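Fliltdale House: Hallway and Entry

Sunday, June 9, 2024

A few pictures from the ground floor, where the coats, bags and shoes are kept. The hall was recarpeted in December, and the furniture went back in over the spring. Miroslava Pešek chose the pieces and Branislav Zeman put most of them together.

Guests change into house slippers when they come in. The slippers are all the same open-backed clog shape, in pale colors, and they live on the shoe rack.

Slippers and shoe rack. Black metal frame, light wooden shelf, gray streaked carpet underneath.

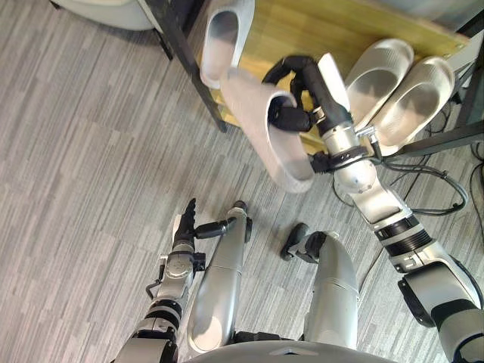 Coat hooks and the upstairs landing will be added to this page next.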